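Household Chores Programme: Second Progress Report to the Aasen Fund

Prepared by Benjie Salazar, with corrections by Märta Fagerlund, Brekelari workshop, Ustow

Summary for those reading on the train

The Fund asked us a plain question when it gave us the money: can a machine do the small jobs of a house or a shop yet, without a person standing next to it? At the end of the second period our answer is "some of them, on a good day, if you put the furniture where it likes it". We had hoped for a stronger sentence by October. The rest of this report explains why we haven't got one, what we have got, and what we would like to do with the remaining money.

What we said we would do

The plan you approved listed 11 chores. They were chosen by asking people in Ustow what they would hand over first, and the list came back looking much as you would expect: wiping a table, putting tins on a shelf, opening and closing drawers, folding tea towels, sorting cutlery, and so on down to "the cat", which we removed. By the end of this period we were to have attempted 7 of them and to have 4 working well enough to show a visitor.

We have attempted seven. Four is a matter of how you feel about tea towels.

Where each chore stands

Wiping a table is done, and we are fairly proud of it. The arm covers the surface evenly and doesn't get bored near the corners. It does wipe a clean table with exactly the same devotion as a dirty one, and deciding whether a table needs wiping has been moved to next period.

Tins on a shelf is done for tins. Packets are another matter. A bag of rice changes shape when you pick it up, and our method was plainly written by people who had been thinking about tins.

Cutlery works when the pieces are laid apart from one another. Tip them out in a heap, as a person would, and the arm spends a long time considering the heap. Märta has asked me to record that forks are worse than spoons. They are. They hold on to each other.

Folding is the one we argue about. The towel ends up smaller than it began and has corners. I would put it in a cupboard. Märta would not put it in her cupboard, and as she wrote the marking sheet we have scored it as a partial.

Drawers took up most of the period and get their own section.

Watering a plant and hanging a coat on a hook were both attempted and both put back in the queue. The plant is recovering.

Drawers

In the first report I described drawers as "a straightforward task that we expect to complete early". The Fund was kind enough not to quote this back to me at the last review, so I am doing it myself.

A person opening a drawer doesn't know they are doing anything. The hand finds the handle, pulls more or less straight, feels the drawer stick, gives it a bit of a jiggle, and carries on talking about something else. We had to write down every part of that. The pull has to follow the line of the drawer, and if it is off by a little the drawer goes crooked and jams. If the arm then pulls harder, which was its first idea and also mine, the whole cabinet comes along for the ride. We spent a good part of the spring teaching it to stop pulling when things feel wrong, and a good part of the summer teaching it that things feeling slightly wrong is normal for drawers.
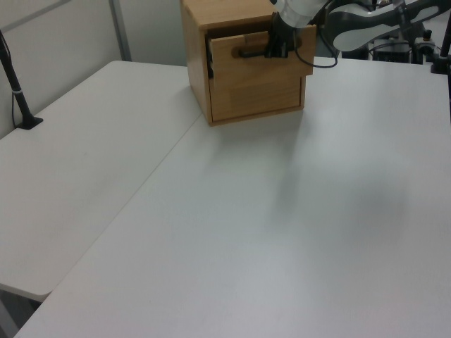

Handles turned out to matter far more than we had allowed for. A knob can be taken hold of from nearly any side. A hole cut in the drawer front has to be entered, and the fingers have to be narrow enough, lowered far enough, and at the right angle before any pulling can start. We changed the approach path several times and are now content with it. We ran the wooden two-drawer cabinet through 72 trials on the final version, opening the upper drawer only, and it was opened fully without help in 61 of them. Of the other eleven, most ended in a polite stop partway, which is how we want it to fail. Two ended with the cabinet in a new position.

Closing is easier. You can close a drawer by leaning on it, and so can the arm.

What we can't claim is that this carries over to your kitchen. We know these drawers very well by now. A swollen drawer in an old dresser, or one overfilled with takeaway menus, would be a fresh education for everybody. Hiseck Joinery have offered us a box of rejects from their workshop -- drawers that bind, drawers with one runner, a drawer that was apparently glued shut by an apprentice -- and we intend to take them up on it.

The question about being left alone

The grant letter asks specifically whether the work can go on unattended. For wiping and tins, yes, for a morning at a time. For drawers and cutlery, a person has to be within earshot. For folding, a person has to be there with low expectations.

I would add a point that doesn't fit the scoring. Even where the arm does a chore reliably, somebody still sets the table up for it beforehand and puts things away after. In the case of cutlery the setting up takes longer than sorting the cutlery by hand. We are treating this as a finding, and we would ask the Fund to do the same.

Money

Spending is within the budget for the period. Replacement finger pads cost more than planned and travel cost less, mainly through our not going anywhere. We ask permission to move the unspent travel money to the parts line. A full statement is attached separately and Märta has checked the sums, so they can be relied upon.

Next period

We propose to finish drawers properly, using the Hiseck rejects; to return to cutlery in heaps; and to make one honest attempt at packets. We would like to drop the coat hook. It needs a longer reach than we have, and coats can go on the backs of chairs, as they do in my house.

We also propose one trial outside the workshop, in the staff kitchen downstairs, with the furniture left as we find it. I don't expect this to go well, and I think the Fund should have the result in writing either way.

Visitors are welcome in the mornings. Please let us know beforehand if you would like to see the tea towels.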